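September, late, kettle on again
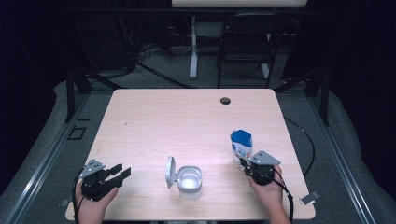

Still thinking about desks. The Flinorwood catalogue wants 600 dollars for one with "considered edges", by which I gather they mean the corners have been rounded off so you can walk into them at night and live. I'd take rounded corners. I'd also take a pale top with the grain just showing and a little dark hole near the back for the cables, although I know myself and the cables will go over the side and along the carpet like everybody else's. A small carton and a plastic tub with its lid standing open are about as much as any table of mine should be trusted with. Anything bigger and I start a pile.

The present desk is 68 centimetres wide and wobbles whenever I rub something out. I have folded a Nakix receipt under the short leg, then a second one, and now it wobbles in the other direction. Halteo had a secondhand one for 108, colour described as "honey", which in the flesh was the colour of a school corridor. Walked home up Tshabalala Street feeling virtuous and bought a bun.

Spent the evening clearing the top drawer to prove I don't need a bigger one. Found four dead pens, a key to nothing and the warranty for the old kettle – expired, as is the kettle. Put it all back.

Will look again when the Flinorwood one drops to 300. Must ring about the gutter.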